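Speaker notes: Mending, and why I keep banging on about it
Ajith Sastry, December
Last updated: December

We use cookies to make this site work. Accept / Manage settings

Right, hello, thanks for coming out in this weather. (Wait for people at the back to sit down.) I'm going to talk about cloth tonight, mostly old cloth, and mostly cloth that other people would have thrown away years ago.

Start with the Tullik parish sale. I went in for a lamp and came out with a bin bag of tea towels and a tablecloth with a burn in it the size of a saucer. Paid nearly nothing. Pass the tablecloth round now, and please do put your fingers on the darn, it's meant to be handled!

Then the sums. I kept a notebook for one whole winter at the Fevden mending table and we had 451 things through the door. We fixed 386 of them. The rest were mostly elastic, and I can't do much with dead elastic (pause, somebody always groans here).

Checks are the ones I love best, because the squares do half the work for you. Follow the lines with your needle and your patch goes on straight, even if you're watching telly. Match the colour of the thread to the darker square and you can get away with murder.

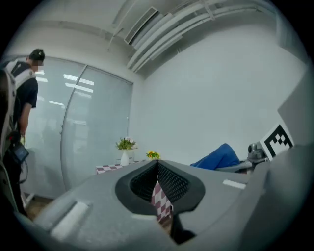

Vlastimil Štěpánek wrote to me after the Brokach talk to say I was wrong about the thread, that he always goes with the paler colour, and that a dark stitch on a light square is the first thing his eye lands on. Fair enough. I tried it his way on a pillowcase and I have to admit it looked very decent, though I'm still going dark on napkins.

Next bit is washing. Wash it before you mend it, please! I once put a lovely new cotton patch on an old apron, washed the lot, and the patch shrank and puckered like a walnut. Three evenings gone.

Hand out needles. Blunt ones for wool, sharps for cotton, the tin with the dented lid has both. Threaders are in the blue bag.

If there's time, do the sock story. If not, go straight to questions and tell them the kettle's on.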